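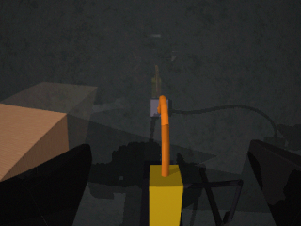 How Robots Practice in Pretend Worlds

A page for young readers from the Nuttall Learning Center, Robotics Education Office

Suppose you wanted to learn to catch a ball. You would go outside, ask a friend to throw one, and miss it many times. After a while your hands would begin to know where to go. Practice of this kind works well for people, and it works for robots too. The trouble is that a robot may need far more practice than you do, and a real robot is heavy, expensive and rather slow.

Researchers at the Varance Laboratory study a different way to practice. Before their robot tries a job in the real world, it tries the job many times inside a computer. The computer makes a pretend world with pretend objects in it, and a pretend robot reaches for them. Scientists call this a simulation.

What is a simulation?

A simulation is a copy of something, made with numbers. If you have played a video game in which a car rolls down a hill, you have used one. The game has rules about how fast the car may go and what happens when it hits a wall. A robot simulation also has rules. They say how heavy each object is, how slippery it is, and what happens when two objects touch.

The computer also draws pictures of the pretend world. Drawing a picture from numbers is called rendering. A rendered picture has light and shadow in it, much as a photograph does, but no camera was needed to take it.

A rendered picture may look a little strange to you. Some things in it may be see-through or blurry. A shape may float in the background for no reason that you can guess. A yellow block may have an orange rod standing on top of it, curled over at the end like a hook. You would probably not find that in a toy store, but in a pretend world an object can be given almost any shape.

What does the robot see?

Many robots at the laboratory use a gripper. A gripper does the work of a hand, and the ones in this study have two fingers that open and close. When a picture shows the world from close to the gripper, the fingers appear large and dark in the bottom corners, and whatever the robot might pick up lies somewhere between or beyond them.

You can try this view yourself. Hold one hand in front of your nose with your thumb and first finger apart, as if you were going to pinch something. Now look through the gap at a pencil on your desk. Your thumb and finger look very big, and the pencil looks small. Move your hand forward slowly, and watch how the pencil seems to grow.

The robot must learn what each picture means. It has to tell its own fingers apart from the objects. It has to notice that one object may be hiding part of another. If a small cube sits behind a hook, only the edges of the cube may show, yet the whole cube is still there. You learned this when you were a baby. A robot begins without knowing it.

The question the team asked

A simulation is never a perfect copy. Real tables have scratches, real lamps flicker, and real cardboard bends when it is squeezed. A robot that has practiced only in a neat, simple pretend world can become confused when it meets the real one. Researchers have a name for this problem. They call it the reality gap.

The Varance team, led by Dr. Morfudd Kemeys, wanted to know whether the gap would become smaller if the pretend worlds were made messier. This was their research question. Every research project has one, and it is written down before the work starts so that everyone agrees on what is being tested.

"We thought about how children learn the word 'cup,'" Dr. Kemeys explained. "They see tall cups and short cups, cups in the sink and cups behind the cereal box. We wondered if a robot should meet its objects in the same mixed-up way."

How the test was done

The team used a computer program named Tralten to build the pretend worlds. Rosaire Simard, a software engineer, wrote the instructions that told Tralten what to change each time. The program could move the light, so that shadows grew or shrank. It could put a different pattern on a box, so that the box looked like wood in one world and like plain paper in the next. It could add cables, bars and other clutter in the background, where they were of no use to the robot at all.

Altogether the program made 2317 different worlds.

Next, the team trained two robot programs. You may think of them as two students in two classrooms. The first student practiced only in tidy worlds, with the same light and the same plain background every time. The second student practiced in the messy ones. Both students were given the same job, which was to close the gripper on one chosen object and lift it. Both were given the same number of tries. This last point is an important one. If the second student had been allowed more practice, the test would not have been fair, and the team could not have said what made the difference.

Then came the real robot. Keegan Lévesque, who looks after the machines at the laboratory, set up a table with 8 objects that neither student had practiced with. Each program was loaded into the robot in turn, and the team wrote down every lift and every miss.

What the team found

The student from the messy worlds did better. It picked up 7 of the objects on its first try. The student from the tidy worlds picked up 4.

The team looked closely at the misses as well. The tidy student often closed its fingers in the wrong place when a dark shadow fell across the table. It seemed to treat the edge of the shadow as though it were the edge of an object. The messy student had met a great many shadows during practice, and it was not troubled by them as often.

Both students had difficulty with objects that had a thin part and a thick part. They tended to reach for the thick part even when the thin part would have been easier to hold. The team does not yet know why. Meirion Pumphrey, a student researcher, is studying this question now, using pretend objects that join thin and thick shapes together.

What the result does not tell us

Scientists must be careful about what they claim. The Varance test used one robot, one kind of gripper and a small number of objects. A robot with a different hand might give a different answer. A kitchen or a garden might be harder than a laboratory table.

The team also found that too much mess could be a problem. In an early trial in July, the pretend worlds were so crowded that the robot program could hardly learn anything. The clutter had to be added a little at a time – rather like moving from easy books to harder ones.

For these reasons, the laboratory has shared its method with a second group, the Zinolberg Workshop, which will repeat the test on its own robot. Repeating a test is called replication. When two groups follow the same steps and reach the same answer, people can trust that answer more.

Try it at home or at school

You can run a small test of your own about shadows and clutter. You will need a flashlight, a tray, a small toy, several household objects and a partner.

Put the toy on the tray by itself, in good light. Ask your partner to look away, then to turn back and point to the toy as quickly as possible. Count slowly until your partner points, and write down the number.

Now place the other objects around the toy, so that part of it is hidden. Dim the room and shine the flashlight from one side. Ask your partner to look away while you move the toy, and then to find it again. Write down the new number.

Do this several times, and change places with your partner. Did the shadows make the toy harder to find? Did you become faster with practice? Keep your numbers in a table, so that another pair can repeat your test and compare.

Words to know

Clutter: extra things that are in the way or that are not needed for the job.

Gripper: the part of a robot that takes hold of objects.

Reality gap: the difference between a pretend world in a computer and the real world.

Rendering: making a picture from numbers with a computer.

Replication: doing a test again to see if the answer is the same.

Simulation: a copy of something, made with numbers and rules.

For teachers and families

This page is suitable for readers who are beginning to learn about fair tests. It may be read aloud in two parts, with a pause before "How the test was done" so that children can suggest their own ways of answering the research question. The home activity takes about 20 minutes. Flashlights should not be pointed at anyone's eyes.

Text prepared by Dwight MacPherson, Nuttall Learning Center, and reviewed by the Varance Laboratory. Last updated Aug 4, 2023.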